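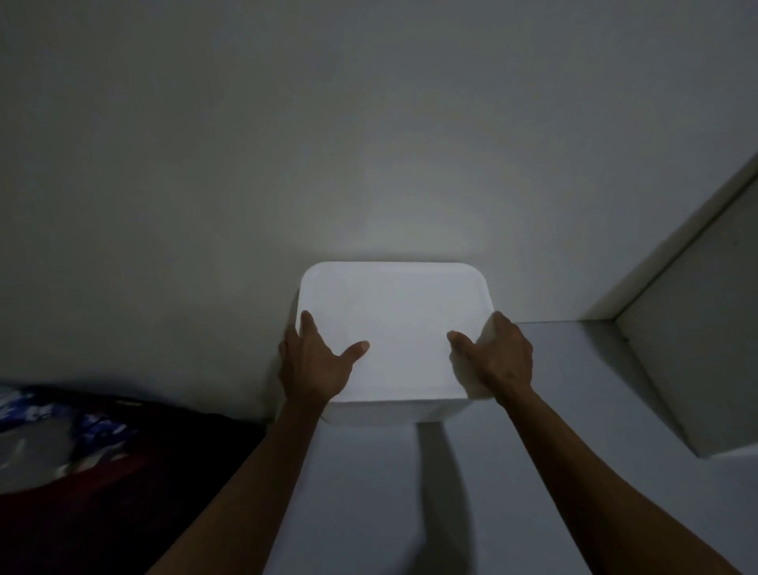
April 9, 2018
Storage trial, linen shelf and worktop

Candela wants every loose thing on the worktop to live in a lidded box by the end of the month. I have said I'll try it and I will, but I want it written down that I don't expect much.

The boxes are the white plastic Merkby ones with rounded corners. The supplier's sheet says they are "dust tight". I don't know what that means and neither did the man on the phone. Adwoa asked him whether the lid seals or only sits there, and he said "both, really". We've bought 20 of them anyway.

Where it goes: back against the wall, flat on the surface, lid pressed down with both hands, one each side, thumbs on top. If you press one corner at a time the opposite one comes up again. Xuân says his never does this. I'd like to watch him do it.

Folded cloths stay outside the box for now. Begoña thinks they should go in. My objection is that we use them all day, and a cloth in a shut box is a cloth people will replace with paper towel. We had the same argument over the Gandent drawers and I notice those are still half empty.

Other points, in no order:

- White lids on a pale worktop by a pale wall. Easy to wipe, I grant that. Also easy to put a hot mug on without looking. Mohammed-Awal suggests coloured tape along the front. Fine, but not the Kuo tape, it leaves glue.

- Labels go on the front side. On the lid they are no use once a second box is stacked on top, and lids get swapped.

- No stacks higher than 2. Candela says three is safe. She is taller than the rest of us.

- Stock list still has line 1073 down as "misc. soft". Whoever wrote that, please say what it was.

Dust test: strip of black card in one closed box, another strip on the shelf beside it, leave both alone until the end of April. If the two look the same I shall say so at the meeting. Adwoa has money on the box.

Still to do: ring Vutitz about spare lids, and find out if they charge for them. Ask Begoña where she put the old baskets before they get thrown out.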